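About Cellstead: how we work

By Knut Brandes, 14th April
Reading time: 2 minutes

Cellstead writes and tests working rules for robots that handle everyday objects. We have two sites, Graneo and Yensuk, and both follow the same rulebook. 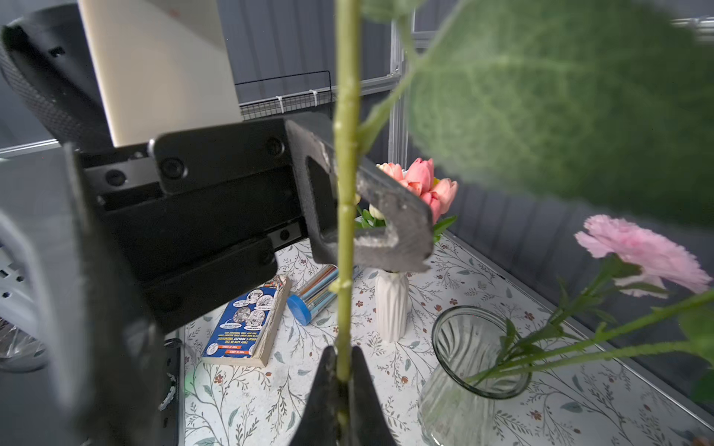
The rulebook began as a single sheet by the door at Graneo. Tullio Morelli rewrote it last June, and it now covers setting up, handling, stopping and handing over.

A few of the rules we are asked about most:

Check the finger bolts before the first run of a shift. Scuffed fingers may stay in use. Bent or loose ones may not.

Grip stems, handles and other thin items with the lowest force that holds them. Write the setting in the log.

Keep hands off the table while the arm is live. If something falls over, stop the arm first and then pick it up.

Anyone can call a stop, including visitors. The person who calls it does not have to give a reason at the time.

Our log holds over 3000 signed entries. We read it through before each change to the rules, and old versions are kept at both sites.

New operators work beside an experienced one for 4 weeks. Questions about the rulebook should go to Tullio at Yensuk.

Related
The Emton handover sheet
Visiting Graneo
Changes to the stop rule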